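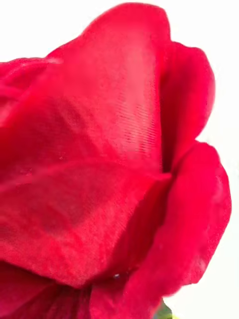 Lulau After-School Robotics
Spring progress report to the Mateos Fund
Last updated: April
7 min read
Search this site Enter keywords Go

1. Where the project stands

The grant pays for one robot arm, a gripper, a small wrist camera and the supplies for a student project at the Lulau school in Fleltcombe. The students chose the task in the fall. They want the arm to pick artificial flowers from a tray one at a time and stand them in a vase without crushing the heads. They named the project Oltarton, after a street two of them live on, and the name has stuck.

At the time of the last report the arm was bolted down and could move between fixed points. It can now find a single flower on the tray, close on the stem and lift it. Placing the flower in the vase is partly working. Sorting by color has not been started.

2. Work done this period

Camera. The wrist camera was set up and calibrated by the students using a printed checkerboard. It took four sessions. The first two sets of calibration pictures were thrown out when we found the camera bracket had worked loose between them. The bracket now has a lock nut, and checking it is on the start-of-session list.

Pictures. The students have collected 1611 pictures toward a goal of 3000. Each one is labeled by hand with the flower type and, if the stem is showing, the place where the gripper should close. Two students label the same batch separately and then compare. When they disagree, the picture goes into a folder for the whole group to look at. That folder is bigger than we would like, mostly with roses.

Close range. Roses have been the hardest flower in the set. From far away the software finds the red head easily. When the camera is very near, a rose takes up nearly the whole view, one petal can be most of what there is, and the stem is hidden or down to a bit of green at the bottom. The weave of the cloth also shows up as fine slanted lines on the petals, and the edge-finding step treated those as real edges. The students tried three fixes. Blurring the picture slightly before looking for edges removed most of the false ones. Backing the camera off before choosing a grip point helped more, and that is what the current program does. The third, a different edge threshold for each flower, was dropped as too much work to keep up.

Gripper. The first gripper pads were hard plastic and slid off the wrapped stems. The students cut new ones from foam sheet, then from a thin rubber mat. The rubber pads are on the arm now. They wear at the tips and will need replacing before the end of the year, but they cost very little.

Program. The code was in one long file. It has been split into parts for the camera, the arm and the main sequence, and each part has a student responsible for it. This slowed us down for two weeks and was worth it. A student can now change the camera part without stopping the people working on the arm.

3. Test results

The group ran 200 pick attempts over the period, all with one flower on the tray and the classroom lights on. Daisies and tulips were picked up reliably. Roses were not. Most of the rose failures came from the gripper closing too high and pushing the head over. The rest were cases where no grip point was found and the program stopped, as it is meant to.

We have not tested with several flowers on the tray at once, or with the blinds open. Both were in the plan for this period and have moved to the next one.

4. Students

The project has 7 regular members. Attendance dropped during the play rehearsals and came back afterward. We changed the schedule so that each session begins with a short talk at the board -- what was done last time, what is broken, who is doing what -- and the students run it themselves. The younger members began the year mostly labeling pictures. They now also run test attempts and write up the log, and one of them found the loose camera bracket.

The log has become more useful. Early entries said things like "did not work." Students are now asked to write down the flower, the arm's starting position and what the gripper did, and most of them do.

5. Spending

Spending is within the approved budget. The camera, bracket and calibration materials were bought as planned. The flowers cost less than expected, and we used the difference for rubber mat and a spare gripper cable. The laptop line has not been touched. The school lent us a machine that runs the current software, though it is slow when training on the full set of pictures. We ask that the laptop line be carried over to the next period in case the loan ends.

6. Problems and changes to the plan

The main delay is labeling. It takes longer than the students estimated and it is dull. We have cut it to the first half hour of each session and are giving priority to close-range roses, where the extra pictures should do the most good.

We would also like to move color sorting to the end of the schedule. It depends on reliable picking, and there is little point in starting it while the roses are still being knocked over.

7. Next period

- Reach 3000 labeled pictures
- Repeat the rose tests with the lower grip point
- Test with three flowers on the tray
- Test with the blinds open
- Finish placing in the vase
- Replace the rubber pads

The students plan to show the arm at the school open house. They would welcome a visit from the Fund before then. Sessions start at 3:30 p.m. in the science room, and visitors should sign in at the front office.

Submitted by Vega Ortuño, project lead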